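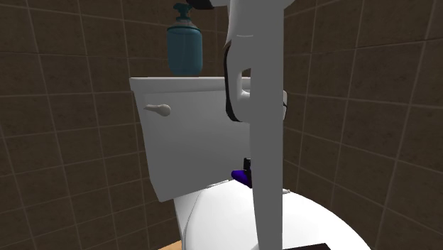

Figure 3. Arm in the simulated bathroom, with the soap dispenser on the tank lid.

3.2 Bathroom task

Our project asked whether a robot arm can do small cleaning-up jobs at home yet. We used the Zorkura simulator for all the tests. The kitchen tasks are covered in 3.1.

For the bathroom we chose one job: pick up the soap dispenser and set it down somewhere else. A person does this without thinking. We ran it 240 times with the Tautahi controller, and the arm finished the job in 70 of those runs. Most failures came at the grasp. The bottle is rounded, and when the gripper closed a little off center the bottle tipped over. In other runs the arm bumped the toilet tank first and the run was stopped.

We also trained our own version on 1,295 recorded attempts. It approached the bottle more slowly and tipped it less often, but it had the same trouble near the tank.

Our answer for this room is no, at least with our setup. The simulator also leaves out water and soap residue, so a real bathroom would probably be harder. Results by starting position are in Appendix B.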